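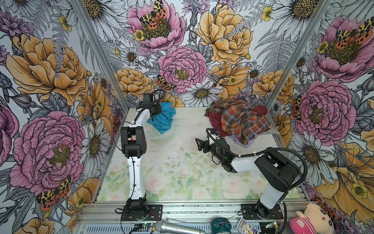
Cell 2 at our Storkstead workshop, with the left arm over the basin and the right arm beside the fabric pile.

About us

Midance tests how robot arms handle cloth. Clients send us a gripper, a controller or a complete two-arm cell, and we run it on shirts, towels and loose fabric until something stops working. We then write down what stopped, when, and what the machine did in the minute before. The report goes to the client whether or not it suits the sales department.

We are based in Storkstead, in a single-storey unit with two working cells, a small electronics room and a wash area for the test fabrics. We have been in business long enough to have recorded 1,699 faults. The list is open to all clients in summary form, with names removed.

What we do

Most of our work is endurance testing. An arm picks cloth out of a container, or sorts one garment from a heap, and repeats this over a full shift. The task is simple to describe and awkward to carry out. Cloth folds under itself, catches on finger edges and hides the thing underneath it. A gripper that closes on a rigid block every time may close on air when the target is a sleeve.

We also carry out fault investigation on equipment already in use. This covers dropped loads, unexplained stops, cable damage, position drift and contact between arms that share a workspace. We do not repair equipment for resale and we do not issue safety certificates. Where a certificate is needed, the client must go to an approved body, and our records may be passed on with written consent.

The July fault

Clients often ask about the fault that changed our working methods, so an account is kept on this page.

In July, during an unattended evening run in Cell 2, the right arm lost its wrist position signal. The controller kept the last good value and carried on. At 19.40 the arm moved inward at normal speed while the left arm was lowering towards its pick point. The two grippers met above the middle of the table. The left arm tripped on overload and stopped. The right arm did not trip, and pushed against it for 26 seconds before the motor temperature limit cut the drive.

There were no injuries. One finger was bent, one wrist housing cracked and a gearbox had to be replaced. A member of staff was in the electronics room at the time and heard the contact, but the nearest stop button was on the far side of the cell.

The cause was a worn conductor inside the cable sheath at the wrist bend. It opened only when the arm was reaching across the table, so it passed every check made with the arm at rest. The sheath itself showed no damage. We had logged short signal losses on the same axis on earlier shifts and had put them down to electrical noise. That was our error. The entries were there to be read.

A second finding concerned the software. The time-out on the position signal had been lengthened during setting up to avoid nuisance stops, and had not been put back. The change was recorded in a working notebook and nowhere else.

What we changed

Loss of a position signal now stops both arms, whichever arm reports it. The time-out is fixed in the controller and needs two people to alter it.

Wrist cables are replaced after 186 hours of running, regardless of condition. Continuity is tested with the arm moving through its full reach, at the start of each shift and again at the end.

Each cell has a stop button on either side and one by the electronics room door. Unattended running was suspended after the fault and has not resumed. An operator stays within reach of a stop button while the drives are live.

Shared space between arms is reserved by one arm at a time. This has slowed the work. Clients comparing figures from before and after the change should allow for it, and our reports state which rule was in force.

Any signal loss, however short, is entered as a fault. The number of entries went up sharply as a result. Most have been loose connectors.

Equipment and partners

Cell controllers are built to our drawings by Fesik, who also hold the master copy of the software settings. Settings are compared with that copy every month, and any difference is treated as a fault until explained. Replacement cable sets are made by Mäkelä, in lengths cut for each arm position. Used sets are kept, labelled with hours run, and opened for inspection when time allows.

Working with us

New clients are asked for wiring diagrams, the current software version and a list of known faults. Please include the minor ones. Equipment arriving without diagrams will be held in the goods area until we have them.

Visits to the workshop are by arrangement. Visitors stay behind the floor line whenever the drives are live. Long hair must be tied back, and lanyards are left at the front desk.

The full July report, including the controller log and the cable inspection, can be requested through the contact page.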